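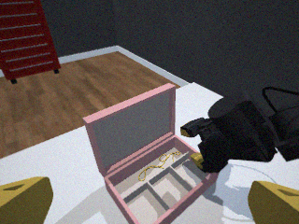 **Notizen zum Vortrag: Greiferpflege an der Zelle Drindel**

Folie 1 — Begrüßung
- Kurz vorstellen, Dank an Tiruwork Woldegiorgis für die Wartungsprotokolle.
- Es geht um eine Zelle mit zwei Armen, nicht um die ganze Anlage in Drurmont.

Folie 2 — Warum die Simulation mitgepflegt wird
- Aufgabe ist die Schmuckschatulle: Deckel, Fächer, dünne Kette.
- Bei so dünnem Material zählt der Zustand der Fingerspitzen. Stimmt das Modell nicht mit der Zelle überein, sucht man den Fehler am falschen Ort.
- Nach jedem Fingertausch Maße neu eintragen, dann erst fahren.

Folie 3 — Intervalle
- Sichtprüfung der Spitzen alle 266 Zyklen.
- Nullpunkt der Greifer nach 700 Zyklen prüfen.
- Finger nach 1000 Zyklen wechseln, immer paarweise.
- Frage aus dem April: Gilt das auch für den zweiten Arm? Ja, eigener Zähler.

Folie 4 — Reparatur, Fall Shevchuk-Halter
- Greifer schloss schief, erst die Software verdächtigt. Zwei Stunden verloren.
- Ursache: lose Schraube am Halter.
- Drehmoment steht jetzt im Faveck-Blatt, Seite 2.

Folie 5 — Kabel
- Bogen am Arm frei lassen, nicht straff binden — Handgelenk einmal ganz durchdrehen und zusehen.
- Blatt herumgeben, danach Fragen.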